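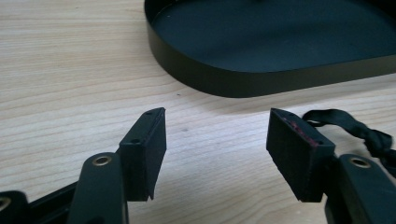
The black oval tray on the table.

Ostville Allotment Society, minutes of the 22nd June meeting
Taken by me, Francine Tremblay, so blame me for the spelling!

Present: Delali Akpalu (chair), Despina Mladenović, Alby Tamihana, me. Apologies from Nizar Fakhoury, who was stuck at work.

Last minutes. Agreed, though Alby wants it noted that he said "maybe" to the shed roof and I wrote "yes". Noted, Alby.

Water. We had a long one on this. The bill came in at $2,226 and I think we all went a bit quiet. Despina reckons the tap by the Seo Lane gate has been dripping all spring, and she's probably right, it squeaks like mad too. Alby will change the washer. Delali will call the water company and ask for a second meter reading before we pay anything.

Waiting list. Some 40 names now (!!). I suggested splitting plot 7 when it comes free, and we talked that around for ages. Despina is against, she says half a plot is no good to anyone who wants potatoes. Left for next time.

Compost. Pevunari can deliver, but only by the truckload, and we have nowhere to put a truckload. I'll ask if they'd do half.

Plant swap. Went well, lots of tomatoes left over. Delali still has five trays of leeks on her porch if you want any, please do, she's begging.

Any other business. Bonfire in November, yes or no? Yes from all of us. Nizar to be asked about the wood.

Next meeting at Despina's, she'll text the time.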